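Review: Omstead dry-erase markers, fine tip, box of 25 (black)

I teach evening bookkeeping classes in a rented room above a print shop, and I go through a lot of markers. For years I bought whatever the office store had on sale. Last August the store stopped carrying the kind I liked, so I ordered a box of the Omstead fine tips and a smaller pack of Vergara chisel tips to compare. I've now finished most of both. This review is mainly on the Omsteads.

## What you get

The box holds 25 markers, all black, laid in two rows in a cardboard tray. There is no eraser and no cleaner. The barrels are thin, about like a regular ballpoint, and they have a flat side so they don't roll. The caps fit tight. One of mine came with a cracked cap and I taped it, and that marker dried out in under a week. The other caps have held up fine, including a couple that got stepped on.

## Writing

The line is thin and dark. I write columns of figures, and small numbers stay readable from the second row of desks. From the back row they don't. If you teach in a bigger room, get the chisel tip.

The first stroke after uncapping is sometimes pale for an inch or so. Storing them flat fixed most of that. I had been keeping them tip up in a coffee mug, and the mug is where they went pale. Baltasar Leiva, who has the room on Mondays for his Spanish class, stores his tip down and says he gets blobs. Flat is the way to go.

Pressing hard does not make the line darker. It only mashes the tip. I had one student, a big guy who wrote like he was carving the board, and he flattened two tips in one night.

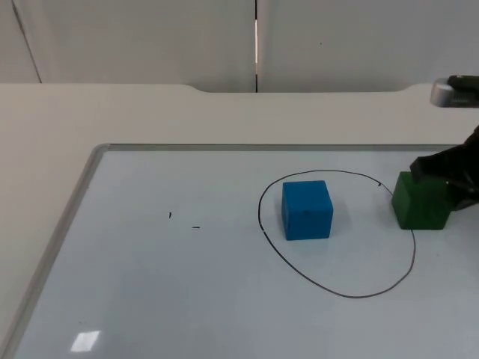
Do they work on a glossy board as well as on a matte one?

The glossy board is the better match. On our older matte board, which was really sold as a projection surface, the ink sinks in a little and needs a second wipe, and the fine tip wears down faster on it.

## Erasing

Same-day writing comes off with a dry felt eraser in one or two passes. Writing left overnight takes a bit more rubbing. I left a trial balance up over a long weekend and it needed spray. I use the Amer cleaner, the plain one in the clear bottle, and it took the rest off with a paper towel.

There is some dust. It's finer than what the Vergara markers leave and it gets on the tray and on your cuffs. It washed out of a cotton shirt. I haven't tried it on anything nicer.

## Smell

Low. You notice it if you're right up at the board for a long stretch. Iara Ibarra gets headaches from most markers and sat in the front row through the whole spring term with these, no complaints. The Vergara chisels have a stronger smell, kind of like nail polish.

## How long they last

I get roughly 194 minutes of real writing out of one before it goes gray. I know that because I wrote start and stop times on a strip of tape on one barrel, and only one, so take it for what it is. The Vergara went longer, but it's a fatter marker and costs more.

Don't bother trying to revive a dead one. I tried pulling the tip and flipping it around with pliers. It wrote for a few minutes and then quit, and I had black fingers until Thursday.

## Complaints

- The cap color and the barrel color are the same on every marker in the line, so if you mix in red or blue you have to look at the little ring near the tip.
- The label rubs off. After a month you can't tell these from permanent markers if both are in the same drawer. Keep the permanent ones somewhere else.
- The tray tears when you pull out the back row.

## Would I buy them again

For a small room with a decent board, sure, and I already have another box. I'd like a pack with half fine and half chisel, and I wrote to Omstead to ask for one. They wrote back that there are no plans for it.

Four out of five. I took the one off for the caps and the label.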